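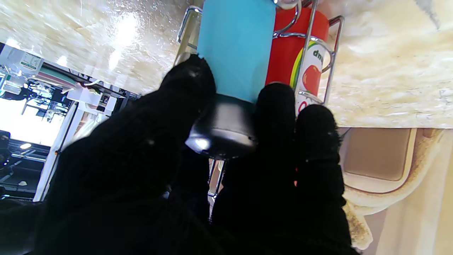
Sánchez signale que la première version de la fiche confondait deux choses, le contenant et son produit : un cylindre rouge classé « épice » alors que l'étiquette n'avait pas été lue jusqu'au bout. La remarque est retenue. Depuis la version 2, le champ produit reste vide tant que le texte imprimé n'est pas lisible en entier.

Ondwood-Condiments
Fiche descriptive du lot, version 2

Objet
Le lot documente le rangement de petits contenants de cuisine : boîtes cylindriques, salières, flacons, bouteilles souples ou rigides, et le support métallique qui les reçoit. Il sert à tester des schémas d'inventaire domestique. Il ne renseigne ni sur la composition des produits, ni sur leur date de péremption.

Contenu
200 notices, réparties dans 19 fichiers CSV (séparateur point-virgule, UTF-8 sans BOM). Le vingtième fichier, vallance_index.csv, fait le lien entre l'identifiant d'un contenant et ses positions successives.

Champs
id_contenant : entier, unique dans le lot
forme : cylindre, prisme, facettes, autre
couleur_corps : une valeur de la liste fermée
couleur_bouchon : idem, ou « néant »
orientation : debout, retourné, incliné, couché
transparence : 0 opaque, 1 translucide, 2 transparent
appui : plan de travail, support, main
produit : texte libre, facultatif

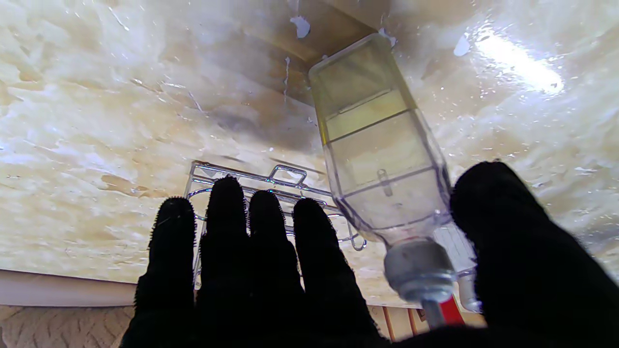
Grerngate, le lundi 28 mai 2018

Règles de saisie des liquides. Pour une bouteille transparente, on note la teinte du liquide (jaune-vert pâle, par exemple) et jamais sa nature supposée. Huile, vinaigre et liquide vaisselle se confondent trop facilement. Le niveau n'est pas relevé si la bouteille est inclinée ou tenue le fond en haut. La couleur du bouchon est saisie à part de celle du corps ; un bec ou un tube d'une autre couleur va dans le champ remarque.

Un corps carré à angles arrondis est codé « prisme ». Les nervures moulées ne changent pas la forme.

Salières et poivriers. Le corps octogonal est codé « facettes », quelle que soit la matière. Un capuchon perforé est décrit par sa couleur, sans nombre de trous. « Salière » désigne ici le type d'objet et ne préjuge pas du contenu.

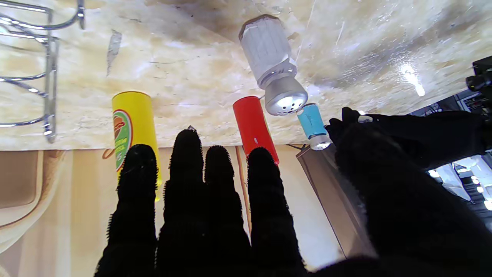 Quand plusieurs contenants sont alignés sans support, le champ appui prend la valeur « plan de travail » pour chacun, y compris si le support se trouve à côté. L'ordre est noté de gauche à droite du point de vue de la prise. Une étiquette partiellement masquée donne lieu à une description de ses couleurs, par exemple bordure rouge et bande verte, sans tentative de restitution du texte.

Limites connues
Les plans de travail marbrés et brillants produisent des reflets qui faussent couleur_corps pour les teintes claires (blanc, bleu pâle, crème). Le métal chromé pose le même problème avec les capuchons argentés. Les doublons entre fichiers 7 et 8 ne sont pas corrigés.

Versions
1 : dépôt initial
2 : champ produit facultatif, ajout de couleur_bouchon
La version 3 est prévue pour octobre, avec un champ séparé pour le type de support.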